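Bricks on the floor again

I told myself the April clear-out would be about the closet in the hall, and then I opened the bin of toy bricks and lost most of an afternoon to it (as I always do, and I can't say I mind!). We bought the first batch secondhand from a little shop on Gunddale Road, and the bin has been getting heavier ever since. These are the chunky kind, easy on small hands and a little kinder than the tiny ones when you step on them at six in the morning. 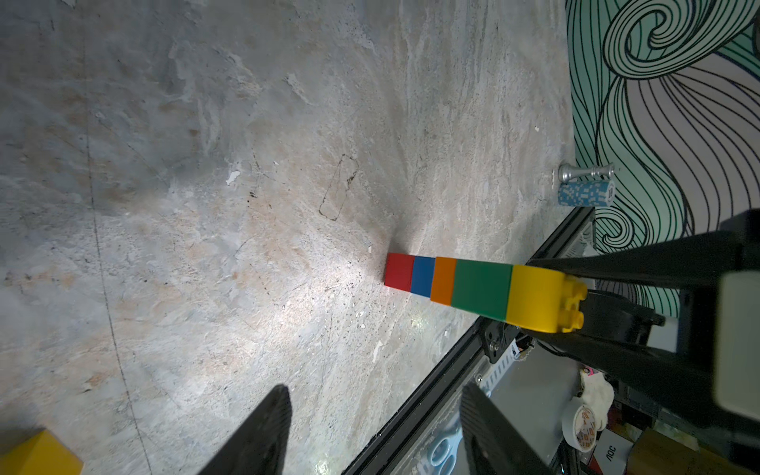 My favorite thing to make is still a plain striped stack, red, blue, orange, green, yellow, with no plan behind it at all. I know there are people who build castles. I like a good stick of colors, and I like pulling it apart again just as much, one brick at a time, with that stubborn little tug before each one lets go.

I do all of this on the concrete, by the way. I had a lovely thick rug picked out, but bricks stand so much better on a hard floor, and I've grown fond of the old gray thing, stains and all.

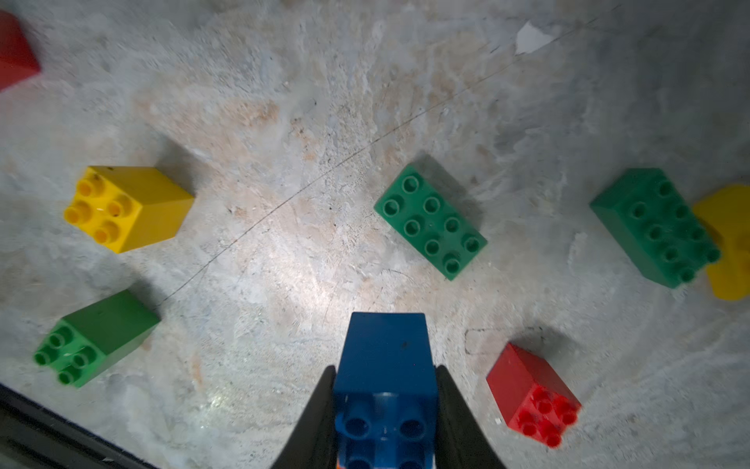
A few of the bricks have picked up scuffs over the years, and I've decided to leave them be. They'll get a rinse in warm soapy water, a night on a towel, and then back into the bin they go. The closet can wait until next weekend.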